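November 26, 2021

The house is very quiet today and I have the heater going under the desk, a plate of leftover pie next to the keyboard, and no meetings at all, so I thought I would finally write down where the planner has got to before it slips away from me again. I promised myself in January that I would keep this diary properly, and I have kept it about as properly as I keep anything (there's a gap in the summer you could drive a truck through), but it does help me to look back and see what I was worrying over, and how little of it I'm worrying over now.

So. Semwal, our motion planner, is finally talking to Clorkura, the simulator, without the two of them arguing over units and frames. That was most of last week. Pejman had found that the tabletop objects were being handed over in the table's frame while the arm was being handed over in the world's, which sounds like the kind of mistake a person finds in five minutes, and it took us the better part of four days and a good deal of tea. He was very gracious about it, considering I wrote the bridge. I rewrote it from scratch afterward, smaller, with every transform named for where it comes from and where it goes, and I feel so much better every time I open that file!

With that out of the way I could get back to the thing I really wanted to do, which is teach the planner about cloth. Until now Semwal has treated every tablecloth as a painted surface, flat as a board, and the collision checker has been perfectly happy with that. Then Azadeh switched on the draping in the living room set, and suddenly the top of the table has opinions. I spent this morning on the round table with the gray cloth, which has a sharp little peak standing up near the front rim, pointed like a tent, with creases running out from it. I love it and I dread it. The old height map smoothed it away completely, and every plan went sailing through it as if there were nothing there.
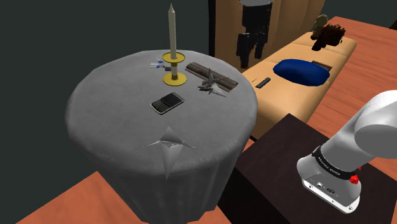 Why not just tell the planner to stay well above the table everywhere?

The trouble is that a big safety margin makes the small things unreachable. If the gripper may never come close to the cloth, it may never pick up anything thin that is lying on the cloth either, so the margin has to shrink near the goal and stay wide everywhere else.

That's what I have been writing, a margin that changes with distance to the target, and I'm pleased with the shape of it even if the code is still rather a mess. Far from the goal the arm keeps 30 millimeters from everything. As it comes in it is allowed down to 9, and only along the approach direction, so it can't cheat by sliding in sideways through a fold. The phone is my favorite target for trying this out, because it lies so flat, and with the candlestick standing tall behind it there's a real reason for the wrist to think about where it is going. A nice, honest little problem for a holiday week.

The scissors are harder. They lie near the back rim on the far side from the arm, and the blades are so thin that the depth noise swallows them. Azadeh thinks we should let perception report a box with a confidence attached and have the planner pad the box when the confidence drops. I was grumpy about this when she first brought it up, since I like my geometry to be geometry, but I've been turning it over on my walks and I think she is right. I'll tell her so on the next call, and she'll be kind about it, and then I will have to build it.

I also started the regression set running before lunch. It is 3,628 queries now, up from the sad little handful we had in the spring, and I've split it so that the cloth cases report separately. Clurkano, which is just the dashboard but which Morker insists on giving its own name and its own logo, shows 18 failures so far, all of them timeouts and none of them collisions. Timeouts I can live with for a day or two. I suspect the sampler is wasting itself up above the candle, where there is a great deal of empty air and nothing to do in it, and I want to try biasing it toward the height of the tabletop before I touch anything else.

Remember to ask Pejman for his seed list. Remember also to turn the logging down, as the disk is filling up again and I don't want another evening of deleting things with my heart in my mouth.

The pie is gone and the run is still going. I'm going to put my boots on and walk down to the creek while there's some light left, and check the timeouts when I get back.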